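Marks for the attempt, and marks for the log

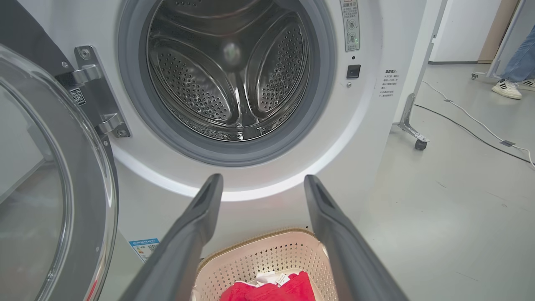

The Clovham student robotics project is assessed on one number, and I think it is the wrong one. Teams teach a two-fingered arm a household task and are scored on completed runs. Last term the task was laundry, and the completed-run score said very little about which team understood its machine. Loading a washer sounds simple until it is written down as steps. The drum is a deep steel cavity with three raised paddles, the gasket is thick rubber, and the open door stands to one side with its hinge bracket close to the opening. A red garment folded in a basket has no fixed shape, so a grasp that suits one fold may be useless on the next.

One team submitted 315 runs and a log of 47 lines. Another submitted 246 runs and a log in which every failure had a cause: grip too high, cloth caught on the rim, wrist turned late. The first team scored higher. The second team could say what to change next, and the marking scheme had no column for it.

The usual defence is that industry counts results. It does, but a firm also pays people to find out why a line stopped. Students who are marked only on success learn to place the basket in the same spot each time and to use the same garment. The Baumgartner group at Kaltitz moved half its marks to the written log in March -- runs fell, and the reports became worth reading.

I would go further and require each team to run the task once on another team's layout, with no retraining. Most would fail. The log of that failure should carry a third of the marks, and the Grustar cup could be left for whoever wants to count runs.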